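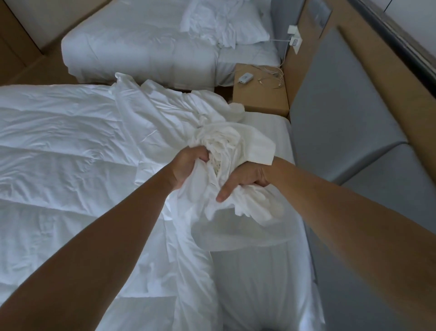

Asabe Effiong wrote in under my May post to tell me that thread count matters, that I was being cheap, and that once I had slept on the Hudadis 800 set I would take it all back. Fine. I bought the Hudadis 800 set.

I've had it for five months and I don't take it back.

My complaint in May was that the big number on the package tells you very little. Past 300 or so, a lot of brands get there by twisting thin threads together and counting every strand. The cloth gets heavier and it holds heat. It also takes forever to dry, and I don't have forever, I have one rack in a hallway.

The Hudadis set does feel nice in the store. So does everything in the store. They treat it with some kind of finish, and after a few washes mine felt like any other sheet I own, only thicker. The fitted one pops off the corner by morning. I wrote to the company asking how they count and got back a coupon.

Meanwhile the $35 percale from Wudau, the one I got made fun of for, is still going. It wrinkles like crazy. I don't iron sheets and I'm a little suspicious of people who do. There are 2 small pulls near the hem and the color has held up.

Yufang Pan asked about the Salazar bamboo ones. I haven't tried them. "Bamboo" on a sheet label usually means rayon, so I'd read the small print before paying extra for the word.

Things I'd check before the number: what the fiber is, what the weave is, how deep the pockets are, and whether they'll take it back after you've washed it. Hudadis won't, by the way.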